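Clanley Handling Laboratory
Equipment Maintenance Working Group
Minutes of the meeting held Apr 24, 2025

Present: Kadir Aksoy (Chair), Aidan Gilmartin (Technical Services, minutes), representatives of the Veldale and Clanley benches.
Apologies: Purchasing.

1. Minutes of the previous meeting

The minutes were accepted with one correction. Item 4 should have referred to the left-hand unit of the pair, which was returned from Veldale with a replacement cable.

2. Condition of the hand-held gripper pair

Mr Gilmartin reported on the inspection of the two hand-held grippers assigned to the Clanley bench. Finger travel on the right-hand unit was measured at 71 mm against the 73 mm entered on its setup sheet. The shortfall was traced to a guide bracket that had been refitted slightly out of square. The bracket has been loosened, realigned and tightened, and the full travel has been recovered.

The linkage arms on both units were checked for side play at the pivots. The brass bushings were found to be within tolerance, with the exception of one on the left-hand unit, which will be replaced at the next service. Members were reminded that the bushings are to be wiped clean and left without oil. Oil had been applied at Veldale in September and had collected lint from the carpet.

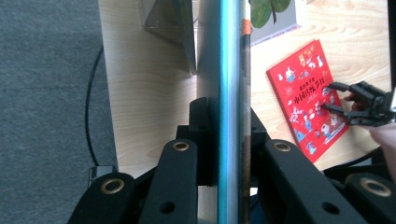 The Chair asked whether the service interval of 50 operating hours remained appropriate. Mr Gilmartin advised that it did for the linkages, but that the finger pivots should be looked at more often while the bench is working with books and other flat items, as the fingertips are repeatedly pressed against a hard surface. It was agreed that the finger pivots would be inspected every 40 hours on a trial basis.

AGREED: The setup sheet to be amended to show the bracket alignment check before the travel check.

ACTION: A. Gilmartin

3. Cables

A connector had worked free twice on the Clanley bench. The meeting considered whether cables should be clipped to the table or run along the floor. The Veldale representative favoured clips. The Chair noted that clips had restricted the operator's reach when tried previously. The matter was deferred until a sample of the Bitard sleeve has been received.

4. Spare parts

The quotation from Sönmez for bushings, pivot pins and fingertips was tabled. The total is $123 including freight. The order was approved. One set is to be held at each bench and its use recorded in the log.

ACTION: K. Aksoy

5. Other business

The torque driver has not been returned to the Clanley cabinet. Whoever has it is asked to bring it back before the left-hand unit is opened.

Next meeting to be called by the Chair once the Sönmez order has arrived.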